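Practical Robotics, Handout 6: Comparing Two Parallel Grippers on Upright Boxes

Notes by Zyanya Chávez. Read before the lab. 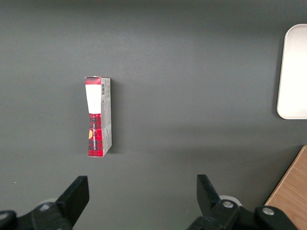

Fig. 1. Wrist camera view during an approach to an upright carton. The fingers are open and the box is not yet between them.

1. Purpose

In this session each group tries two parallel grippers on the same arm, with the same camera and the same controller settings. The first is the Kandard, which closes under position control. The second is the Flanero, which closes until a set force is reached. You will use both to pick up a light cardboard box that stands on its narrow end, and to set it down again on the tray.

A tall, thin box is a harder object than it looks. It has a small footprint, so a light touch high up will tip it. The sides give way under load, and the amount they give depends on where you press. Near a closed flap the card is folded over and fairly stiff. Halfway down there is only a single layer with nothing behind it.

2. What the wrist camera gives you

The camera moves with the gripper, so the finger tips stay in the same part of the image while the table and the object shift. You can use this to line up by eye. In Fig. 1 the box lies ahead of the left finger and slightly to its right, so the arm has to move sideways before it goes forward. If you drive straight ahead from a position like that, you risk meeting the box with a finger tip.

Two faces of the box are visible in Fig. 1, the tartan front and the pale side panel with the barcode. Seeing two faces tells you the gripper is not square to the box. Turn the wrist until the finger pads are parallel to the pair of faces you mean to grip, then check again from the side of the bench.

Shadows can mislead. The soft shadow to the right of the box has no sharp edge, and a simple threshold on brightness may count part of it as object. Groups using the Clirkeo detection script should look at the outline it draws before trusting the centre point. Pattern on the packaging can cause a similar fault, where the script splits one face into two regions. If this happens, set the box outline by hand and write that down.

3. Procedure

Check that the emergency stop works before anything else. One person stays beside it for the whole session.

Fit the Kandard first. Tighten the finger bolts with the short key and run the open and close cycle with nothing between the fingers.

Place the box upright on the grey surface, well clear of the tray. Mark the position of its base with tape so that you can put it back in the same spot.

Move to the start pose, open the fingers fully, and save one camera image.

Line up, approach at low speed, and close. Lift, hold for 5 seconds, then place the box on the tray.

Do this 6 times at low grip height and 6 times at mid height. Record every attempt, including the ones you stop early.

Change to the Flanero and repeat. The fingers are not the same length, so the tool offset must be changed in the controller as well. Last May two groups forgot this step and their grip heights could not be compared.

4. Recording results

Use one row per attempt. Note the gripper, the grip height, the commanded width or force, and the result: held, slipped, tipped or crushed. "Crushed" means a crease you can still see after release. If a box is creased, replace it from the spares drawer and start the next row with the new one.

Keep your saved images with the row numbers in the file names. Last year's set came to 819 images, and 119 of them could not be matched to a row.

5. Points to think about while you work

Position control needs a good value for the box width. How far out can that value be before the box slips or creases?

Force control does not need the width, but it does need a moment to detect contact. Does the box move before the second finger arrives?

Would the answer change if the box were full? Eustaquio Quezada's lecture on grip stability covers the friction side of this, and his second worked problem uses an object of the same general shape.

Could you have told from the wrist image alone that an attempt was going to fail?

6. Write-up

Two pages, plus your table. Include one start image for each gripper and say what correction you made from it. Hand in through the course page by 31st March. Questions about the arm or the controller go to me; problems with keys or missing parts go to the Rosales lab desk.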